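3 December 2023

Late, tired, writing this on the bench stool before I lose it all. Mārtiņš has gone for the tram and took the good pen.

So. Glassware day. The thing we've been arguing over since April is whether the policy finds a clear beaker because it sees the beaker or because it has learned where beakers tend to be. My money was on the second one. Adeel's on the first. Rakiya says both of us are asking it wrong and she may have a point, more below.

Setup same as the written plan, mostly. Beaker goes on the black top, a fresh spot each time off the printed list. Task is reach, grasp, lift, put back down. Two views go into the model, the wrist one and the fixed one. Then the twist – we switch one view off for a block and see how badly it falls apart. Rūta calls it the blindfold test, which I refuse to put in the paper but it's what I have on all the file names, so.

Small stuff first.

Homing was off when I came in. Re-zeroed twice. Second time held.

Swapped the table cloth idea for no cloth at all. The black top is plenty dark and a cloth would only slide.

Staltard controller wanted an update, told it no. Never on a run day.

Wrist view, early on, trays lined up along the wall and the 250 ml beaker in front with the pipette in it: 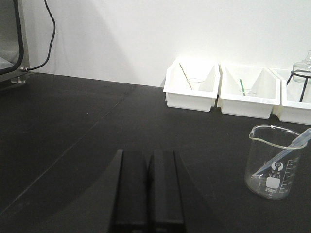 The wrist block

Ran this one first as it's the one I was scared of. Fixed view off, wrist only.

Better than I expected near the trays. It went at the beaker with the label patch showing and more or less did the right thing, slow at the end but clean. My notes say "hesitates, comits" about nine times in a column. What it hates is the rim. If it comes in high it seems to lose the glass completely and does this little drift sideways, as if waiting for someone to tell it. Rakiya thinks it's following the printed scale and the white patch and doesn't care about glass at all. Which would be a funny thing to have spent eight months on.

Easy check: turn the printing away from the approach side. Did that for the last part of the block. It got worse right away. Not hopeless, but worse, more of the sideways drifting, and two grasps that closed on air next to the thing. I don't want to say more than that tonight, it was a short stretch and I was the one placing the beaker, so I knew which way it faced. Capucine should do the placing next time and I shouldn't look at the sheet. Write that in the protocol!! I said the same in the spring and then didn't.

Also the glare. The right side of the wall goes nearly white in the wrist view and the trays being white too doesn't help. A clear beaker standing in a white tray is close to gone. I could hardly find the rims myself on the screen. So for the tray version of the task we either need darker trays or we just own up that it's the hard set and report it apart. I'm for the second. Adeel wants dark trays. We had the whole discussion standing up with coats on.

Lunch

Soup from the place downstairs. Rūta read out the reviewer comments on the Dzene paper while we ate, bad timing, everybody went quiet. Reviewer two wants "a stronger claim". Reviewer one wants a weaker one. Fine.

The other block

Fixed view only, wrist off. Took the trays away for this so the count of things on the bench wasn't doing the work for it. Just the one beaker out in front of the outlet, and the plant, which stays because it was there in all the training runs and I don't want to change two things at once.
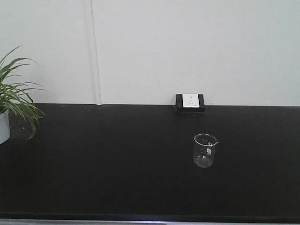 I had a bet with Adeel on this block and I think I lost it. If the model was only going on habit, it should go to the middle of the old spots no matter what. It didn't do that. It went where the glass was, or close, and then it was the last little bit that failed, every kind of failing, too high, too far left, knuckle against the wall of the beaker. So it knows where, it just can't finish. Wrist only finishes nicely but gets lost if it starts out wrong. Put like that it sounds so obvious that I'm annoyed we needed a day for it.

But. Rakiya's point. The fixed view has printing in it too, faint, but there. So "it sees the glass" still isn't shown. We need a plain beaker with no scale and no patch, same size, and then do all of it over. She has been saying this for weeks and I have been saying we don't have the budget, and the budget for one plain beaker is lunch money. Ordered two tonight through Plaluldale. If they're out of stock again I will scrub the print off one with my own hands.

Numbers, so they exist somewhere other than Mārtiņš's laptop. The fine-tune set is 1538 episodes after his cleanup. The checkpoint we ran is the one at 3000 steps, the later one looked better on paper and shook like crazy on the arm. Today's sheet has 95 trials on it, all blocks together, and that includes the ones I'd like to throw out and am not allowed to. No success rates in here. I'll get attached to whatever I write down and then Capucine rescoring the video will change it and I'll sulk.

One thing on scoring while I remember. We never agreed what counts as a lift. Mārtiņš counts it if the base leaves the bench at all. I've been counting it if it stays up till the timer beeps. That's a big gap for the fixed-only block, a lot of those came up a hair and then slid. Must settle before anybody scores anything. Mail to all tomorow, first thing, before coffee.

The empty set

Last thing, and the one I nearly skipped because it was getting dark and people wanted to go home. No-object starts. You begin the episode with nothing in the wrist view that it could want, and see if it goes looking or invents something.
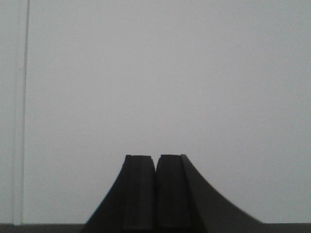

I like this test more than the rest put together and it's the one that will get one line in the appendix. It's the only one where the model can't be right by luck. Whether it holds still, searches, or dives at some spot it liked in training, each of those tells you a different thing about what's in there. With the fingers shut and only pale gray wall in front of them, there is so little to go on, just that thin clear edge over on the left and the dark strip along the bottom. And I do worry about that edge. It's a faint upright line with a brighter band in it, and what is a beaker side to this model if it isn't a faint upright line with a brighter band in it? If it drifts left on the empty starts I'd want to know whether it drifts left every time. Haven't gone through the logs. Did not trust myself to do it tonight with a headache.

Adeel says mirror the images offline and see if the predicted motion flips. Cheap, no arm needed, can run overnight on the Aren box. Good idea, I'm letting him have the credit in writing here so I can't steal it later.

To do

Mail about what counts as a lift
Capucine places, I don't look
Plain beakers, chase if no word
Mirrored empty starts, Adeel
Ask Rūta if the 30 old spring episodes with the wrong exposure are in or out of the set, I get a different answer each time
Rewrite section four, it says "the policy percieves the object" and we can't say that, we can't say that at all yet

Cleaned up, arm parked, power off at the wall. Forgot to water the plant, went back up, watered the plant. Missed the tram.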